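Ostgate Older Vehicle Register
Frequently Asked Questions for Owners

The Ostgate Older Vehicle Register records privately owned cars, light trucks and vans that are kept in running order by their owners. The answers on this page apply to all entries received after Monday, February 20, 2023. Entries made before that date remain valid under the earlier rules until their next renewal.

What is the purpose of the Register?

The Register keeps a written history of everyday vehicles that are becoming scarce on the road. Sedans, hatchbacks and station wagons make up most of the entries. Sports and luxury models are accepted on the same terms, but they receive no priority. There are currently 166 vehicles on the Register.

Who may enter a vehicle?

The person named on the title must make the entry. Where a vehicle is jointly owned, either owner may sign the form, provided that both names are given. Dealers may not enter vehicles held as stock.

Does my car have to be original?

Cars in original condition and cars that have been modified are both accepted. The form asks the owner to state which parts have been replaced, including the engine, transmission, wheels, seats and exterior trim. Period accessories should be listed separately. A repaint in a color other than the factory color must be noted, with the year of the work if known.

Must the car be drivable?

A car must start and move under its own power at the time of entry. Vehicles under restoration may be held on the pending list for up to 2 years. The owner should write to the Records Office when the work is finished, and a new form is not needed.

What papers should I send?

Please send a copy of the title, a copy of the current registration card and the completed entry form. Old service receipts, window stickers and dealer invoices are welcome as supporting papers - send copies only. Originals sent by mail are returned at the owner's expense.

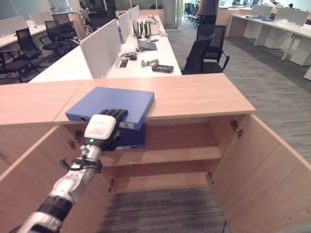 How long does it take to process an entry?

Most entries are processed within 4 weeks of the day on which the full set of papers is received. Entries that arrive in March may take 5 weeks, as renewals are handled in the same month. The owner receives a letter with the entry number once the record is complete.

My identification plate is missing. Can I still apply?

An application may be made if the vehicle identification number can be read at another point on the body or chassis. The number must match the title. If no number can be found, the owner should first contact the state motor vehicle agency, as the Register cannot issue or confirm identification numbers.

Is an inspection required?

An inspection is required only where the papers and the form do not agree, for example when the engine number differs from the one on an earlier receipt. Inspections are carried out by Herman Chong or Akinyi Laizer at the Takard Street garage, by appointment. Owners are asked to bring the car with a clear trunk and an unlocked hood.

What does it cost?

There is no charge for a first entry. Replacement letters and extra copies of a record are charged at the rate printed on the form.

Does the Register set a value on my car?

No. The Register does not appraise vehicles, and an entry should not be presented to a buyer or an insurer as proof of value or condition. Owners who need an appraisal should engage a licensed appraiser.

What happens when I sell the car?

The entry stays with the car. The seller should complete the transfer slip at the foot of the entry letter and mail it to the Records Office, and the new owner will then be asked to confirm the mileage and the storage address. If the car is sold for parts or scrapped, the record is closed but kept on file.

Who can see my information?

The make, model, year and color of each vehicle are open to any visitor. Names, addresses and identification numbers are not released without the owner's written consent, except where the law requires it.

How do I correct a mistake in my record?

Corrections should be sent in writing to Ridwan Tarigan, Records Office, with the entry number and a copy of any paper that supports the change. Questions about the pending list should be addressed to Afiq Halim at the same office.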